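Testpersonen gesucht: Handgreifer-Set von Lurka, Erprobung in Dornach

Für die zweite Erprobungsrunde unseres Handgreifer-Sets suchen wir Personen, die im Juli für mehrere Halbtage zu uns nach Dornach kommen können. Das Set besteht aus zwei Greifern, die man in der Hand führt, einer Ladestation und der Software Belamano. Mit den Greifern werden alltägliche Handgriffe vorgemacht, und aus diesen Aufnahmen lernt später ein Roboterarm. Unsere Kunden sind vor allem kleinere Betriebe, die verpacken, sortieren oder kommissionieren und keine eigene Programmierabteilung haben.

In der ersten Runde haben hauptsächlich Leute aus der Technik mitgemacht. Die Rückmeldungen waren gut, aber ziemlich einseitig. Jetzt möchten wir wissen, wie das Set bei Menschen ankommt, die so ein Gerät noch nie gehalten haben. Vorkenntnisse sind deshalb nicht nötig und für einen Teil der Plätze sogar nicht erwünscht.

Was Sie machen

Sie arbeiten an einem Tisch mit beiden Greifern, einem links und einem rechts. Sie nehmen Verpackungsteile auf, legen sie in Schalen mit Fächern, drehen sie um oder geben sie von einem Greifer zum anderen. Jede Aufgabe wird mehrmals wiederholt. Besonders wichtig sind uns in dieser Runde dünne und biegsame Teile wie Folien und Beutel, denn dort sind die Unterschiede zwischen den Greiferfingern am besten zu merken.
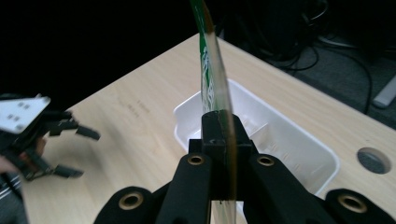 Arbeit mit zwei Handgreifern: ein Streifen aus klarer Kunststofffolie zwischen den Backen, dahinter die weiße Schale.

Nach jedem Block füllen Sie einen kurzen Fragebogen aus. Es geht darin um das Gewicht der Greifer, um die Kraft, die Sie beim Schließen brauchen, um die Sicht auf das Teil und um die Verständlichkeit der Anleitung. Am letzten Termin führen wir mit Ihnen noch ein Gespräch von 19 Minuten, das wir aufzeichnen. Kritik ist ausdrücklich willkommen. Die Anleitung wurde nach der ersten Runde ganz neu geschrieben und wir sind nicht sicher, ob sie schon gut genug ist.

Umfang und Entschädigung

Die Teilnahme umfasst neun Halbtage, entweder am Vormittag ab 8.30 Uhr oder am Nachmittag ab 13 Uhr. Sie können sich die Termine innerhalb des Monats frei einteilen, müssen aber alle neun absolvieren. Die Entschädigung beträgt 400 Franken für die ganze Teilnahme und wird nach dem letzten Termin überwiesen. Dazu kommen die Fahrkosten mit dem öffentlichen Verkehr in der 2. Klasse. Getränke stehen bereit, das Mittagessen ist nicht inbegriffen.

Wer teilnehmen kann

Sie sind volljährig und können beide Hände ohne Schmerzen bewegen. Sie verstehen Deutsch so weit, dass Sie eine schriftliche Anleitung lesen können; perfekt sprechen müssen Sie es nicht. Linkshänderinnen und Linkshänder bitten wir besonders, sich zu melden. Personen, die bei einem Hersteller von Greifern angestellt sind, können wir leider nicht berücksichtigen. Insgesamt vergeben wir 61 Plätze.

Daten

Gespeichert werden die Bewegungen der Greifer, die Bilder der Kameras an den Greifern und Ihre Antworten im Fragebogen. Die Kameras sind auf die Tischfläche gerichtet, trotzdem können Hände und Ärmel im Bild sein. Ihr Name wird getrennt von den Aufnahmen aufbewahrt. Die Auswertung macht unser Partner Tilahun, der die Daten nur mit einer Nummer erhält. Sie können Ihre Einwilligung jederzeit zurückziehen.

Anmeldung

Bitte schreiben Sie uns über das Kontaktformular mit dem Betreff «Erprobung Juli». Wir brauchen Ihren Namen, Ihr Alter, Ihre bevorzugte Tageszeit und die Angabe, ob Sie Links- oder Rechtshänder sind. Ein Lebenslauf ist nicht nötig. Sie bekommen danach die Einwilligungserklärung zum Durchlesen und einen Vorschlag für den ersten Termin.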